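Apr 11, 2020

The kitchen corner at the Hetholm workshop is taking shape, and we couldn't be more pleased after a long February of cold sandwiches! The white microwave has a spot on the little wooden table with the hairpin legs, and there's an electric kettle over on the desk, so tea and soup are both on the menu again (bring your own mug for now, please). The Evwood fund paid for it all and came in under the $500 we had set aside, with 37 dollars left over for tea bags and a decent tin of coffee. Please wipe the oven out when you're done and leave the door open a while to air. 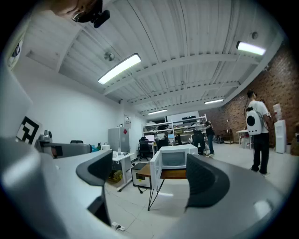
## Still wanted

A second small table, and a shelf for mugs if anyone has one going spare.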